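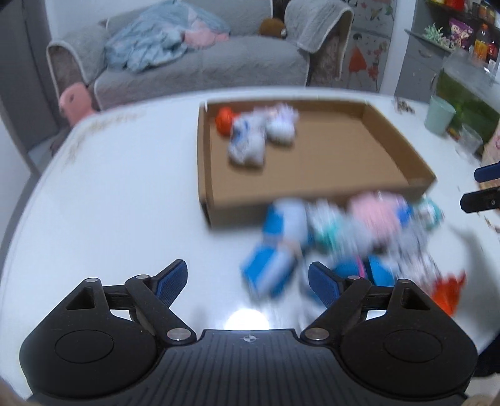

Remeditz has set aside 3,579 euros for new gripping tools, and the order should go out in October. The sum covers two pairs of hand-held grippers, spare finger pads and one year of repairs by Flultel. Ewan Ashby, who plans the purchases, wants the money spent on tools that suit ordinary homes. Small toys and packets spread over a white table, with a shallow cardboard box beside them, are the kind of work he has in mind. The blue textured pads are priced separately in the offer — 104 euros for a full set.

A second offer, from Provier, came to almost 3,000 euros but did not include repairs. The company has asked for a new price with repairs added, and the answer is expected before the order is signed.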